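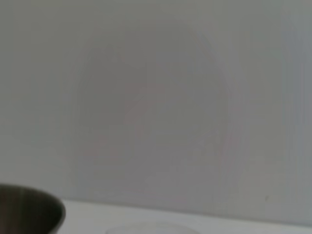
Anju Shakya asked us whether a small dark mark on the wall must be washed before the table is put against it. Yes, please wash it first. When the table is in its place, the low part of the wall is hard to reach.

3. Cleaning the wall behind the table

You need a soft cloth, a second dry cloth and a bowl of lukewarm water.

1. Pull the table away from the wall, 17 inches or more.
2. Wipe the dust from the wall with the dry cloth. Begin at the top.
3. Make the other cloth wet and squeeze it well.
4. Press it on the mark for a moment, then wipe lightly in one direction.
5. Dry the place with a clean part of the dry cloth.
6. Wait one hour before you push the table back.

Note: On pale gray walls a wiped place can look darker until it is fully dry. Please do not wipe it again during this time.

Caution: Do not use scouring powder or a hard sponge. They leave shiny places on matte paint.

If the mark stays after two cleanings, paint over it with Dunel wall paint, color 3323. See section 4.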